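4th April
Tobiloba Odukoya

SIM re-registration stuck at "pending" - running log

Right, I said I'd write this one up as I went, because the last time we had a numbering mess I kept it all in my head and then had to explain it three times over. So this is my log for the Torkura ticket, more or less in the order things happened, with the boring bits left in.

Quick background for anyone picking this up cold. Torkura have 229 company SIMs with us, a mix of staff phones and data-only ones in their delivery vans. Back in February they changed their registered company name, which means every line has to be re-verified under the new name before the old registration lapses. They sent us the spreadsheet, we ran it through the bulk upload in Visow (our line management portal, for those on the other side of the building), and it came back with a lovely green tick. Everyone went home happy.

Then their office manager rang to say a batch of vans had lost data. Not voice, only data. I had a look and found 118 lines still sitting at "pending", even though the upload summary said the whole file had gone through.

First thing I tried was the obvious one: pick a single pending line, open it, press "resubmit". It spun for a bit, said "submitted", and went straight back to pending. Tried it on another line, same again. I also logged out and in, cleared the browser cache and tried a different browser, mainly so that I could say I'd done it when somebody asked. No change at all.

Next I checked whether the lines themselves were all right. I rang two of the staff numbers and both connected, and a test text went through to a third. So the network was quite content with them and it was only the registration record that was unhappy. The data block comes from the record, by the way: once the grace period is up, anything not showing "verified" gets its data switched off first and its calls later on. I had a horrible moment working out how long we had before the calls went too. 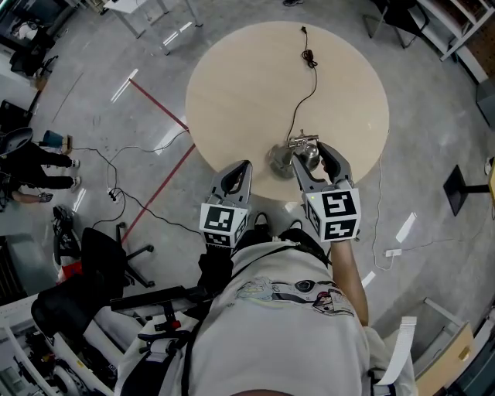

So I rang support at Alten, who run the registration gateway, and sat in the queue for ages with that pan pipe music. The chap I got was friendly but could only see his half of it. According to him they had received the file, accepted it, and sent back a response for every single line. Nothing pending on their side whatsoever! He read me a couple of the responses and they were plain rejections, code R7, "holder name mismatch". Which was news to me, as Visow hadn't shown me a rejection anywhere.

That gave me two separate problems, and I've tried to keep them apart here:

Problem one - why were the lines rejected?
Problem two - why is Visow showing a rejection as pending?

On problem one, I pulled the spreadsheet up again and went through the company name column. It looked fine. Every row said the same thing. I copied one cell from a line that had passed and one from a line that had failed and put them side by side in a text editor, and there it was, a trailing space on the end of the failed one. I could have wept. Whoever put the sheet together had clearly done it in two goes, and the second lot had been pasted from somewhere that left a space behind. The gateway compares the name letter for letter, and a space counts as a letter as far as it's concerned.

I trimmed the column, saved it as a fresh CSV and uploaded only 3 lines as a test, because I didn't fancy making it worse. Two came back verified within a few minutes. The other one stayed at pending and I did some muttering.

It was a different fault, as it happens. That SIM had been swapped in the autumn after a driver lost his phone, and the spreadsheet had the old serial number against the right phone number. Alten bounced it with another code (R4, if you're searching for this later) and Visow again showed nothing but pending. I got the right serial from the swap record, sent it again, and it verified.

With that sorted I checked the rest of the failed list against the swap records before uploading anything else. There were a few more like it, all van SIMs. I corrected those, sent the lot, and went to get some lunch. When I came back they were all through apart from one stubborn line that needed the record unlocking by hand, as it had been resubmitted too many times. That'll be me and my button pressing from the start. Please don't keep hitting resubmit on these, it locks the record and you then have to ring Alten to get it opened up.

Data came back on the vans once they'd been restarted. Torkura's office manager went round with the drivers and confirmed it, bless her.

Problem two is still open, and it's the one that bothers me. I raised it with Michalski, who look after the Visow software for us, and sent them the gateway responses next to what the portal showed. My guess is that Visow only understands "accepted" and treats anything else as "no answer yet", so a rejection just sits there looking like it's waiting its turn. I asked whether it could be down to file size, as I had a vague memory of a limit.
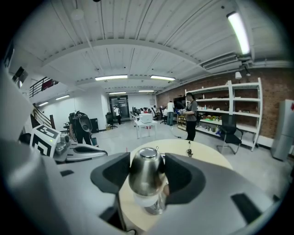

Michalski support: The limit is 2000 rows per file, so you were well under it and size isn't the cause. We can see the rejection codes arriving in the portal's message store, but R4 and R7 aren't mapped to a status, so the line keeps whatever it had before. We'll add both. Could you send us the full list of codes Alten use, so that we can check for other gaps while we're in there?

I've asked Alten for that list and they've said they'll email it over. I've chased once already. In the meantime I've asked Michalski to put a "last response" column on the line view, even an ugly one, so that we can at least see the raw code without ringing anybody.

For now, if you get a customer with lines stuck at pending after a bulk upload, this is what I'd do:

Look at how long it's been. More than an hour and it's almost certainly a rejection in disguise.
Ring Alten and ask for the response code on one or two lines. Give them the phone number and the SIM serial together or they'll send you away to find it.
R7 - check the name column for stray spaces, double spaces and "Ltd" against "Limited".
R4 - check the serial against the swap records.
Test with a few lines before sending the whole file.
Leave the resubmit button alone.

I've also asked Torkura to use our blank template next time and type the company name once, then fill it down. They were very nice about it, considering.

Leaving the ticket open against Michalski until the status fix goes in. Customer side is closed. The cleaned CSV is attached to the ticket, and the original is there too in case anyone wants to see the spaces for themselves.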